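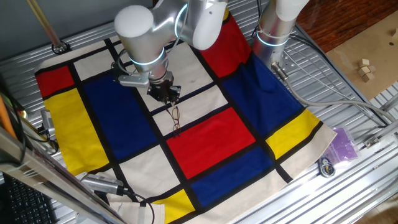

Les lunettes de Mekwood
par Zohreh Asadi
Nouvelle. Temps de lecture : 6 minutes

On m'avait embauchée pour mes mains. C'était écrit dans l'annonce, « bonne dextérité exigée », et j'avais joint à ma candidature une attestation de mon ancien patron, horloger, qui certifiait que je n'avais presque rien cassé. Chez Mekwood, Sipho Mathebula a lu l'attestation deux fois, s'est arrêté sur « presque », et m'a fait visiter.

Le travail consistait à ramasser une paire de lunettes. Je la ramassais par l'intermédiaire d'un bras, en tenant une manette, et le bras descendait, ouvrait ses doigts noirs, les refermait, remontait. On enregistrait tout. Puis quelqu'un reposait les lunettes ailleurs sur la nappe, de travers, et je recommençais. À force de me voir faire, le système finirait par savoir s'y prendre tout seul, et l'on n'aurait plus besoin de mes mains. Sipho m'a annoncé ce dernier point avec beaucoup de tact, en me tendant le formulaire de mutuelle.

Le quelqu'un qui reposait les lunettes s'appelait Kourosh Mirzaei. Il avait une maîtrise de philosophie et un bloc-notes. Le bloc-notes lui servait à consigner les orientations : branches pliées, branches ouvertes, verres vers le haut, à cheval sur un trait. La nappe avait été choisie pour cela, avec ses rectangles rouges, bleus et jaunes et ses gros traits noirs. Il fallait que la machine apprenne à reconnaître des lunettes sur n'importe quoi, et l'on avait estimé en haut lieu que n'importe quoi, c'était Mondrian.

— Sur le blanc, disait Kourosh. Légèrement mélancolique.

— Ce n'est pas une orientation.

— Regarde-les.

Je regardais. Il avait raison, ce qui m'agaçait. Je pinçais les lunettes par le pont et je les soulevais, mélancolie comprise.

Un exemple réussi valait un exemple. Un exemple raté ne valait rien, sauf s'il était raté d'une manière intéressante, auquel cas il partait chez Samah Samir, au deuxième étage, qui collectionnait les échecs. Elle les rangeait par famille. J'ai appris en juin que j'avais une famille à moi, « hésitation au-dessus de l'objet, sans cause apparente », et qu'elle comptait déjà plus de 3 329 secondes. Samah m'a montré la séquence à son bureau. On y voyait la pince s'arrêter au-dessus des lunettes et rester là, pensive, comme moi devant un rayon de yaourts.

— À quoi tu penses, dans ces moments-là ? m'a-t-elle demandé.

J'ai répondu que je vérifiais l'angle. Elle a noté « vérifie l'angle » et a mis un point d'interrogation qu'elle croyait cacher avec son pouce.
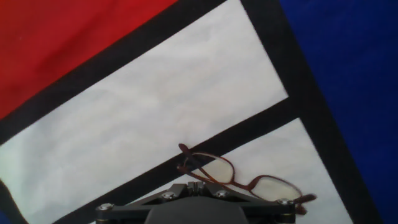 La vérité est que je pensais à mon père. Il perdait ses lunettes dix fois par jour et ma mère les retrouvait dix fois, sans lever les yeux de son journal : sur le frigo, sous le chat, sur ta tête, Hamid. Elle avait donc, au fil de quarante ans de mariage, constitué le plus beau jeu de données du pays en matière de lunettes égarées, et il n'en restait rien, pas une ligne. Je me disais cela et la pince attendait.

Maeve Conneely est arrivée de Winville au milieu du mois pour améliorer nos chiffres. Elle a passé la matinée derrière moi. À midi elle a réuni l'équipe et elle a dit que mes gestes étaient bons, très bons même, mais qu'ils contenaient de l'humeur.

— De l'humeur, a répété Sipho.

— Le modèle la reproduit. Venez voir.

Nous sommes allés voir. Elle a lancé la version entraînée pendant la nuit, celle qui se débrouillait sans manette. Kourosh a placé les lunettes en travers d'une bande noire, puis il a reculé en gardant son bloc-notes contre lui. Le bras est descendu. Il a ouvert les doigts. Et il s'est arrêté, à une largeur de pouce de la monture, et il n'a plus bougé.

Personne n'a parlé. J'ai compté jusqu'à six.

Ensuite la pince s'est refermée sur les lunettes, très doucement, les a levées, et au lieu de les porter vers la zone de dépose elle les a gardées un instant en l'air, à la hauteur d'un visage.

— Ça, a dit Maeve, c'est vous.

— Je ne fais pas ça.

Samah, qui était descendue exprès, a toussé. Elle avait les enregistrements. Je faisais ça.

On a parlé de m'envoyer en formation chez Julik, où l'on enseigne le geste neutre en quatre séances. On a parlé de jeter mes exemples, puis quelqu'un a calculé le prix de mes exemples et l'on n'en a plus parlé. Maeve proposait de couper les hésitations au montage. Elle a essayé : la pince fonçait alors sur les lunettes avec une assurance d'huissier, les attrapait par un verre et les laissait retomber. Elle a remis les hésitations. Elle était de mauvaise humeur, ce qui, a fait remarquer Kourosh, nous faisait un second jeu de données.

Le client, un opticien du nom de Hashemi, est venu pour la démonstration à seize heures. Il avait trois magasins et une cravate à rayures. Nous lui avions préparé des diapositives. Il n'en a regardé aucune ; il s'est penché au-dessus de la table, les mains dans le dos, et il a demandé qu'on relance, puis qu'on relance encore. À chaque fois le bras descendait, réfléchissait, prenait, tenait la monture devant un nez absent.

Maeve a commencé à expliquer que ce comportement serait corrigé dans la version suivante.

— Ma vendeuse de la rue du Marché fait pareil, a dit M. Hashemi. Elle les présente. Les deux autres les tendent.

Il a commandé la chose en l'état. Sur le bon de commande, Sipho a dû donner un nom à la fonction, et après un long silence il a écrit « présentation ». La formation chez Julik a été annulée. J'ai demandé si cela changeait quelque chose à mon salaire, et l'on m'a répondu que la question était intéressante, ce qui l'a sans doute envoyée au deuxième étage.

Le soir, j'ai téléphoné à ma mère. Je lui ai raconté le bras, l'opticien, les secondes d'attente. Elle a écouté jusqu'au bout. Derrière elle, j'entendais mon père ouvrir et refermer les tiroirs de la cuisine.

— Sur le rebord de la fenêtre, lui a-t-elle crié, et elle m'a demandé si je mangeais bien.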